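4 de fevereiro de 2024
Por Equipa Inden, relatório de andamento ao financiador

Antiga fábrica Hernarar: ponto de situação, segunda fase

Vai curto, o prazo aperta. Segue o essencial do que se fez no recinto desde o último relatório, o que está atrasado e o que precisamos de decidir convosco.

Cobertura da nave principal: concluída do lado nascente. Lado poente por começar, faltam as telhas. O fornecedor deu duas datas e falhou as duas. Entretanto lonas novas, bem presas, e caleiras limpas. A estrutura metálica foi vista peça a peça, cinco asnas com corrosão a sério, reforço já orçamentado e dentro da rubrica.
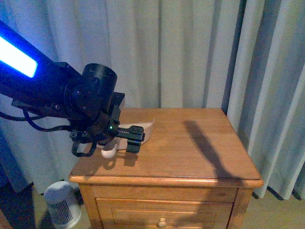

Relatório n.º 5 | pág. 2

Torre do relógio. Andaime montado, juntas abertas na face sul, argamassa de cal em ensaio. A primeira mistura ficou clara demais ao lado do tijolo antigo, a segunda está melhor. Falta o parecer da tutela do património, pedido entregue, sem resposta. Sem parecer não se toca na face norte, que é a que se vê da estação e a que toda a gente pergunta.

Centro de visitantes: fica na antiga casa da portaria, como previsto. Projeto de execução entregue pela Codero, com duas correções nossas (a rampa e a saída de emergência). Área útil de 380 metros quadrados, contando a loja. Eletricidade adjudicada. Águas e esgotos ainda não, só chegou uma proposta e é cara. Voltamos a consultar este mês.

Bairro operário. As casas da rua de baixo continuam habitadas e assim vão ficar. O percurso a pé passa na rua e não entra em pátios, ficou escrito no regulamento de visita depois da sessão com os moradores. Sessão tensa ao princípio, melhor no fim. Estacionamento foi o tema que mais ocupou.
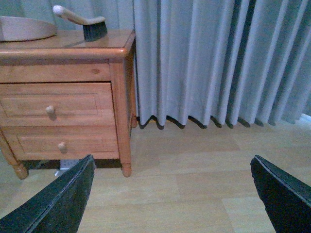 Papadopoulos escreveu depois da sessão a dizer que não é contra o museu, mas que quer ver as camionetas fora da rua antes de abrir a bilheteira, e que a promessa de um parque do lado da linha já a ouviu duas vezes. Pede prazo por escrito. Achamos que tem razão no prazo. O terreno junto à linha é da câmara, a cedência está na ordem de trabalhos da próxima reunião, e sem isso não podemos prometer nada.

Arquivo. Foram inventariadas 3944 peças, entre desenhos, livros de ponto, fotografias e moldes. Digitalização a andar mas devagar, um só scanner de grande formato e avaria muito. Os desenhos das primeiras carruagens estão em pior estado do que se pensava, papel quebradiço, vão para restauro antes de mais nada.

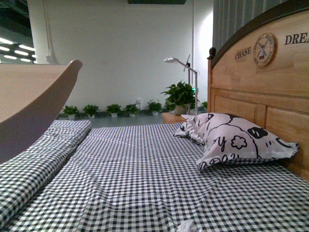 O restauro desses desenhos não estava no orçamento inicial. Propomos passar para aqui a verba da sinalética exterior, que de qualquer forma só se gasta quando o percurso estiver fechado. Precisamos do vosso acordo escrito para a transferência. Se puder ser até ao fim do mês, ótimo, a oficina de restauro não nos guarda a vaga muito mais tempo.

Testemunhos orais: 103 entrevistas gravadas com antigos operários e famílias. Transcrição a meio. Várias pessoas pediram para rever o texto antes de ser publico e vamos respeitar, o que atrasa o catálogo.

Contas. Execução abaixo do previsto, quase toda por causa das telhas. Nenhuma rubrica ultrapassada. Mapa detalhado em anexo, com as faturas da obra e da fiscalização. Falta um comprovativo do aluguer do andaime, segue assim que chegar.
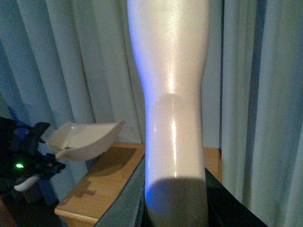
HERNARAR, maio. Data apontada para a abertura parcial: nave principal (só o lado nascente), portaria e o troço curto do percurso. A torre fica de fora desta abertura, por segurança e por causa do parecer. Visitas em grupos pequenos, com marcação. A loja abre se a eletricidade ficar certificada a tempo, senao abre depois.

Decisões que pedimos: transferência da verba, aceitação do novo calendário da cobertura, e alguém vosso na reunião com a câmara. Próximo relatório depois da abertura.

Partilhas: 5 | Comentários: 0

Relacionados
Hernarar: regulamento de visita ao bairro operário
Codero entrega projeto da casa da portaria
Torre do relógio: ensaios de argamassa na face sul
Inden: relatório de andamento, primeira fase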